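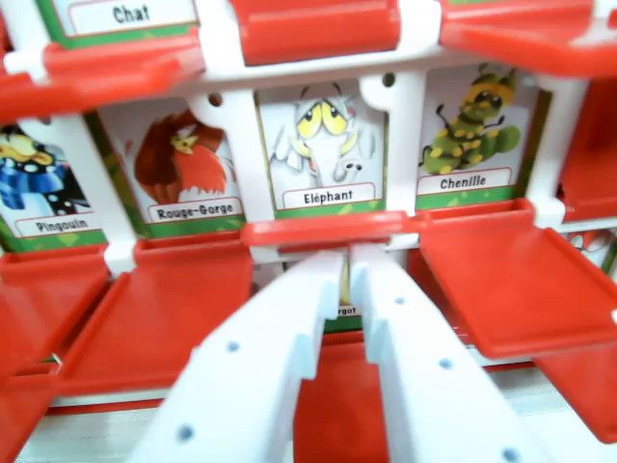
From: Anwara Sivakumar
To: Fladdale Games and Puzzles list
Date: January 3, 2023
Subject: Re: [fladdale-games] Playing in two languages with kids

Hi all,

Thanks Maximiliano for bringing this up, I've been meaning to write about it since before the holidays and then my sister's family arrived and that was the end of sitting down for anything.

Maximiliano Toledo wrote:

> Does anybody here play with kids in a language that isn't the
> main one at home? My wife speaks French to our two and I speak
> Spanish, and then school is all English, so by dinner it's soup.
> I'd like a regular game evening in one language only but the
> older one (8) switches to English the second she's excited, and
> then her brother follows. I don't want to be the language police.
> Also, which games are worth it? We tried a trivia game and it was
> a disaster, far too much reading.
>
> Max

OK so, first, trivia games are terrible for this, you have my sympathy! We did the same thing with a Tamil quiz box my aunt mailed us and I ended up reading every single card out loud while my son built a tower out of the ones we'd used.

What has worked for us is anything where you have to ask the same kind of question over and over. Guessing games are great (the flip-down ones where you ask does it have feathers, does it have a tail, is it bigger than a dog). The kids learn four or five question shapes and then they just swap the last word. By the third evening mine were asking without stopping to think, and my son had started doing it in the car about people we passed, so be warned. Go Fish is good too, same idea, and any deck will do.

Memory games I'm less sure about. They're quiet! Everybody stares at the table and nobody says a word for ten minutes. We fixed that by saying you only keep the pair if you can name it, but then my daughter, who is five, cried, so now it's name it or ask somebody to name it for you. That's been fine.

On the language police thing: we gave up on penalties. Kazuhiro Koyama (he posted here a lot last year, hi Kazuhiro if you're reading) told me they play the first 30 minutes in Japanese and set a kitchen timer, and after that it's whatever comes out. I stole that completely. Half the time the timer goes off and they keep going in Tamil anyway. If they switch early I just answer in Tamil and carry on, and I don't say anything about it. Excited English is still a kid who wants to be at the table.

One thing I'd skip is the big cooperative games with a rule book. We got one in December and I spent the whole evening translating the rules and making up words for things. "Supply token." I have no idea. My husband called it something that I'm pretty sure means bus ticket.

For shopping, Covadonga Casado at the Segura Street library keeps a shelf of games in other languages and you can borrow 2 at a time. Last time I was in she had Spanish, French, Portuguese, and one in Dutch that I think had been there forever. Check the pieces before you leave, our last one was missing its dice. And Tharushi Wanigasekara was trying to get rid of a whole bag of kids' card games a while back, I don't know if they found a home. Tharushi?

Also, would people be up for a mixed table at the next meetup? I'm thinking of the small room, kids welcome, one language per table and you sit wherever you like. I can do Tamil and bring snacks. Max, if your wife would host a French one I bet nearly 12 kids would show up for the snacks alone. Write to me off list if you'd rather, or just reply here and I'll put the names together before I ask about the room.

Anwara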